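## Soft packs, firm price: the Bamska picker

Most small warehouses still pack snacks by hand. Boxes are easy for a machine to lift, but bags bend and slide. Bamska's new picking kit, sold in Britain by Basgate of Wetham, is meant to deal with both. It comes as an arm, a gripper with a small camera at the wrist, and a week of fitting.

We spent a day with it in Basgate's showroom. The test stock was mixed on purpose, with 30 kinds of goods, and the 70-gram bags of puffed snacks were the ones we had come for. Their shiny film throws back the light, and the print can face any way up.

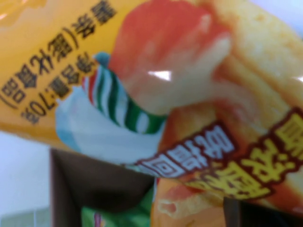
Jasper Jacobs would rather talk about the rent. At 234 pounds a week, he said, the kit has to cover a full shift, and he would want seven quiet weeks before he sent anyone to other work. Sárközi, which makes a rival arm, charges less but leaves out the fitting.

Basgate asks for 40 minutes of training per person. Ours took longer, mostly because the menus are badly laid out. A new version of the software is due in October.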